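Moving into an older house with hard water, a thread. I've lived in Clerlow for two years now and I wish I'd had these notes the first month.
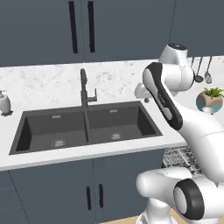
First thing to know is that the town water comes from wells on the north side, and it picks up a lot of calcium on the way. The utility mails out a report every June. Ours was in the pile of junk mail the previous owners left in a drawer, and I almost threw it out.

Look for the line that says hardness. Some reports give it in grains per gallon and some in milligrams per liter. If yours is in milligrams per liter, divide by 17 and you'll be close enough. Ours came to 13 grains. Anything over 10 is usually called very hard.

It's safe to drink. I want to say that early because a neighbor was buying bottled water for a year over it. Hardness is a plumbing and laundry problem.

What it did in our house: white crust on the shower head, stiff towels, spots on every glass, and a water heater that popped and rumbled when it ran. The rumbling is sediment on the bottom of the tank.

Start with the water heater. Flushing it costs nothing if you own a garden hose. Turn off the gas or the breaker, let the tank cool for a few hours, close the cold supply, hook the hose to the drain valve and run it outside or to a floor drain.

Open a hot tap upstairs or the tank won't drain well. When it's empty, open the cold supply in short bursts to stir up what's left. I got most of a coffee can of white grit out of ours.

Fill the tank all the way before you turn the heat back on. For electric heaters this matters a lot. A dry element burns out in seconds and then you get to learn how to replace an element.

If the heater is very old and has never been flushed, be careful with the drain valve. The plastic ones can clog open and drip afterward. Have a brass hose cap on hand, they're a couple of dollars at any hardware store.

Next, faucets. Unscrew the aerator and soak it in white vinegar overnight. Put the parts down in the order they came off. I didn't do this the first time and had a washer left over.

For a shower head that won't come off, fill a sandwich bag with vinegar, put it over the head and hold it on with a rubber band. Leave it until morning. Don't do this with brushed nickel or anything with a coating without checking the maker's instructions, the finish can go cloudy.

Don't use vinegar on marble or limestone either. It etches the surface and the dull mark doesn't wipe off. Plain dish soap and a soft towel is all that should go on those, and dry it after.

Never mix vinegar with bleach. If you cleaned the shower with a bleach product, rinse it well and do the vinegar another day.

Laundry: use a little more detergent than the soft water line on the cap, skip the fabric softener, and use warm water when the clothes can take it. Towels got better after about three washes.

Dishwasher: fill the rinse aid. I had ignored that little compartment my whole life. It took care of most of the spots. Once every couple of months I run it empty with citric acid powder in the detergent cup.

Now the softener question. I got two quotes. Stamell Plumbing came out, tested the water at the tap, looked at the main line and wrote everything down on one page. Haugen Water quoted over the phone and wanted a rental contract.

The installed price from Stamell was just under $2,000, which included a bypass valve and keeping the outside spigots on hard water. You want the outside spigots left alone. Softened water has sodium in it and plants don't care for it over time.

Haugen's rental looked cheap per month until I multiplied it by the length of the contract. Read the part about who pays to take it out at the end. I'm sure it suits some people, especially if they plan to move soon.

Ask about size. A softener is rated by how many grains it can take out before it has to regenerate. Multiply your hardness by the gallons you use in a day (75 per person is a common planning figure) and that's the daily load. For the two of us it was 13 x 150, so 1,950 grains a day.

If the salesperson can't do that math with you, or gets a much bigger number and won't explain it, get another quote. We were offered a unit meant for a family of six.

Also ask for one that regenerates by metered use and doesn't run on a timer. The timer kind will use salt and water while you're on vacation.

We put ours in last October. Salt is one bag every six weeks or so. I buy the plain pellets from the farm store out in Falness and keep two bags ahead. Check for a salt bridge now and then by pushing a broom handle down into the tank. If you feel a hollow spot, break it up.

The water feels slick in the shower at first. You'll think the soap isn't rinsing off. Use less soap and you stop noticing after a week or two.

We left the kitchen cold tap on hard water because we drink from it and like how it tastes. That was a small extra charge for a separate line. If someone in the house is on a low sodium diet, ask the doctor about it before you decide.

If you rent, or you don't want to spend the money, just do the heater flush once a year and the vinegar twice a year. That's what I did until October and it took care of the worst of it.

Several people asked about the magnetic gadgets that clip on the pipe. I haven't tried one. Stamell doesn't sell them and the guy who did our install said to save the money.

Someone else asked about wells. Get a private well tested for bacteria and nitrates as well as hardness, and for iron if you see orange stains. Iron can foul a softener, so you need the numbers before you buy anything. Your county health office can tell you which labs to use.

I'll do the next thread on the drain lines once we've had the camera inspection back. We're scheduled for March.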